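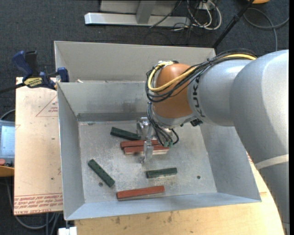 Haltau Home & Hardware
@haltauhardware · Thu 19 July

Good morning, everybody! We've had so many folks at the counter lately asking about screen doors and storm doors that I figured I'd put it all in one place, so pour yourself a coffee and settle in. This will run to a few posts (my threads always do).

First thing, and I can't say it enough: measure the opening, please don't measure the old door. Old doors get planed, trimmed and shimmed over the years, and the one hanging there now may never have fit right to begin with. Go side to side between the trim at the top, the middle and the bottom, and write down the smallest one. Then the height, from the sill up to the underside of the top trim, left and right.

If your three widths are all over the place, don't panic. Most houses in this town have settled a bit. The Nutik storm doors come with an expander strip along the bottom and a fair amount of give on the hinge side, so a slightly crooked opening is usually fine. If you're worried, bring your numbers in and we'll look at them together.

Next question we get all day long: left hinge or right hinge? Stand outside, facing the house. If the hinges are on your left, it's a left-hinge door. Most people like it to match the side of their entry door handle so the two don't fight each other when your arms are full of groceries. The Nutik ones can be flipped either way, but do it before you drill anything. I learned that on my own back porch and there are still 2 holes I have to look at every morning.

Now, closers! That's the tube that pulls the door shut behind you. If yours slams, you very likely don't need a new door at all. There's a little screw on the end of the tube. Turn it clockwise a quarter turn, let the door go, see how you like it, and keep going a bit at a time. If turning the screw does nothing whatsoever, the closer is worn out and a new one is a quick job with a screwdriver.

For a heavy door, or a porch that catches the wind, I'd go with two closers, one up high and one down low. The Cliren closer in dark bronze is back on the shelf, by the way, and so is the white. For the people who called about the black one, we're told September. I'm sorry, I know you've been waiting a good while.

Screens. If you have a dog who leans on the door (we love those dogs), ask for the heavy pet mesh. It's thicker and you'll lose a little of the view, but it stands up to claws far better than the regular kind. We can put it in your own frame for you, just pull the frame out and drop it off. Allow 15 days at the moment, the bench is pretty full.

Oh, and latches! Sikder handle sets fit most of the older doors in the neighborhood, but check the thickness of your door before you buy one. If you have the old handle, toss it in a bag with all its screws and bring it along. It saves you a second trip.

We're at 1619 Sikder Road, same as ever, and you can park right around back by the lumber door. If you have a question I didn't get to, go ahead and leave it under this post and I'll answer after we close up tonight. Weatherstripping next week, I think!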